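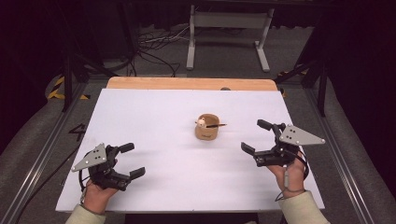 Pencil and cup on the work surface.

Rornalora Parish Records Project
Progress report to the Entili Fund, second reporting period

1. Status

Transcription of the Orkent burial registers is complete. The marriage registers are in progress and are expected to finish in the next period. Work on the baptism registers has not started, as agreed in the revised plan.

The index now holds 1,793 burial entries. Of these, 996 have been checked against the bishop's copies. The remainder fall in years where the copies are missing or too faded to read, and they will be released with a note to that effect.

2. Work carried out

Each register page is transcribed twice, by different people, and the two versions are compared line by line. Differences go to Khairul Santoso, who makes the final reading and records the grounds for it in the log. Most differences concern surnames and the abbreviations used for trades. Dates have given little trouble except in the earliest volume, where the clerk began the year in March until the change of calendar and then went back to the old habit for several pages.

Notes at the register are taken in pencil only, in line with the archive's reading room rules, and typed up the same day.

Place names are entered as written, with the modern form in a separate field. Farm names remain a difficulty. Viko appears in five spellings, and at least one of them may refer to a different holding on the far side of the river. Both readings have been kept for now.

3. Changes to the plan

The second volume of marriages was withdrawn in January for repair of the binding. The archive supplied 30 loose leaves for use in the meantime, and these have been transcribed out of sequence. Page numbers will be corrected when the volume returns.

The search page was moved from this period to the next. The data structure had to be altered first to allow two dates per entry - date of death and date of burial - and it seemed better to do this before the page was built.

4. Budget

Spending is within the approved total. Travel is under budget and scanning is over, the latter owing to a second set of scans for the water-stained leaves. We ask for permission to move the unspent travel money to scanning. No additional funds are requested.

5. Next period

Complete the marriage registers. Correct page numbering in volume 2. Build and test the search page. Send the burial index to the county library for comment.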